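Home Workshop Tips Kitchen Bench Tools Search

Looking after a two-armed robot: what I do, in the order I do it

I've been keeping the two-armed machine at our shop going since August, and I get asked often enough how I do it that I'm putting my notes up here. Some of this is common sense and some of it I learned by spending an afternoon under a table with a flashlight in my teeth. If you look after a different machine, take what fits and leave the rest. The manual wins over me every time!

Start with the power off. I mean properly off, at the switch, and the arms parked where they can't sag onto anything. Ours will hold a pose while it's powered and then droop a little when it isn't, so I put a folded bath towel under each forearm before I touch the switch. An old towel is fine (you'll get grease on it).

Screws first. The ones on the wrist housings work loose before any others on ours, and a loose wrist will fool you into thinking you've got a software problem. I lost most of a day to that. The gripper kept landing a hair to one side, I redid the calibration twice, and then I took hold of the wrist with my hand and felt it click. So now I wiggle before I measure. Hold the forearm still with one hand, rock the gripper with the other, and if you feel anything at all, get the hex key out. Snug is enough. Dalibor Sýkora, who had the machine before me, put a dab of paint across each screw head and onto the housing, and I've kept that up. If the line is broken, the screw has moved, and you can check all of them while the kettle boils.

Next, the cables. Run your fingers down the whole length of each one, slowly, feeling for flat spots or nicks. Then move the arm by hand as far as it goes in each direction and watch what the cable does. You want enough slack that it never pulls tight at the wrist, but a big lazy loop will catch on something sooner or later. Mine once hooked the rim of a plate and dragged it clean off the table, and I was standing right there with a coffee and did nothing useful about it. I use hook-and-loop straps and never zip ties near a joint, because you always end up cutting zip ties off with the wrong tool in a hurry.

Gripper fingers get wiped with a damp cloth and a drop of dish soap, then a dry cloth. Skip the strong solvents unless the maker says yes. Hưng Phí tried something out of a Brornine can on a spare pair of finger pads and they went gummy overnight. If a finger feels slick after cleaning, you've left soap on it, so go over it again with plain water on the cloth and let it dry before you power up.

Now the table, and I'll go on a bit here. Wipe it down every single time. Crumbs and grit travel, and they end up on the fingers and then on whatever you pick up next. I also keep one standard layout for checking the arms, with cheap play-kitchen things from the toy aisle, and I set it out the same way after any repair. Bright plates are good for this. You can see from across the room if one has been nudged, and they don't break when you get it wrong.

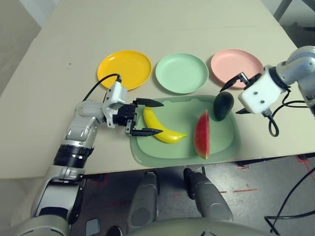
Both arms at the tray, grippers open, banana on one side and avocado on the other.

I like the banana for the left arm because it's long and curved and won't forgive a crooked wrist. If the fingers close evenly, it comes straight up. If one finger touches early, the banana swings around and you know which side to look at. The avocado is harder than you'd think, being round and shiny, and it's my test for clean pads. Watermelon I save for when I'm feeling brave.

Run the layout slowly the first time. I set the speed to 15 percent, keep my hand by the stop button, and do each pick eight times before I trust it. Pentti Manninen thinks that's too many. He's welcome to come and pick the avocado up off the floor.

Things I keep in the drawer underneath:

- hex keys in a roll, with the two I always use marked with red nail polish
- a soft paintbrush for dust around the joints
- lint-free cloths, and the towels from earlier
- a spare pair of finger pads
- a small notebook and a pencil on a string

The notebook matters more than I expected. I write down the hours off the counter whenever I do anything, even just a wipe and a tighten. The last full going-over was 2019-10-08 at 2,078 hours, and I could tell you which wrist needed a quarter turn. When something feels off I look back a couple of pages and usually find I fiddled with that very part.

A word on the floor. Our stretch is marked out with tape, and I replace it as soon as the ends start to curl. Feet catch on it and so do chair casters. Press the new piece down with the back of a spoon and it stays put much longer. Any cable that has to cross the floor should take the shortest way and lie flat, and if people walk there, put a rubber cover over it. I bought ours from Stellholm and it was worth the money, though it smelled of tires for around a month.

Grease I leave alone unless the schedule says so. More isn't better, and whatever squeezes out collects dust. If a joint starts making a noise it didn't make before, I write down which joint and which direction, switch off, and call someone who's allowed to open it. Kazimír Bartoš does ours. He likes a recording of the noise, so hold your phone near the joint, count to ten, and send him that along with the hours.

Towels back in the drawer when you're done, by the way. I've powered up with one still under the elbow.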